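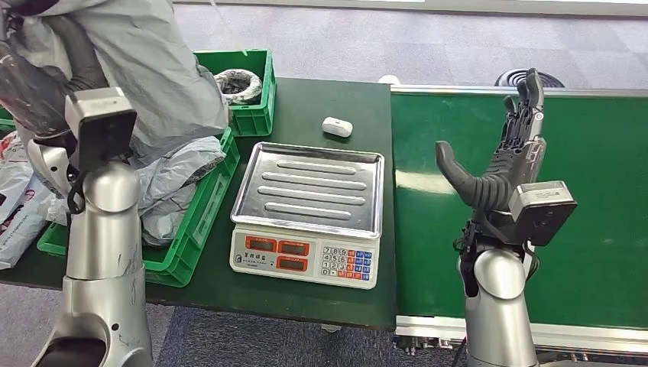 A two-armed parcel station, with the scale between the arms and the conveyor on the right side.

Let the robot weigh, but let us check the scale

When we discuss rules for robots in parcel handling, we speak mostly of fences, speeds and emergency buttons. These are serious matters and I do not want to make them smaller. But I have worked 11 years with weighing equipment, and I find that the scale is forgotten in almost every procedure I read.

A human packer who sees a strange weight will lift the bag again and feel it. A robot hand can rest a finger on the platter and send the wrong number to the invoice. At Povo, my colleague Nélida Alarcón compared 600 weighings with a second scale, and 572 agreed. The other 28 were small differences, but each of them was a price that somebody paid.

I would like three points to be written in our site rules. First, no weight is recorded before the gripper has opened and moved away from the platter. Second, the scale is tested with a known mass at each change of shift, and the result is signed by a person. Third, a soft mailer which hangs over the side of the platter must be weighed again.

Hugo Vasseur has answered me that this costs time, and he is right. In November the managers in Arnley will decide how much time they accept. I ask them to read the test sheets before they choose.

Armelle Joly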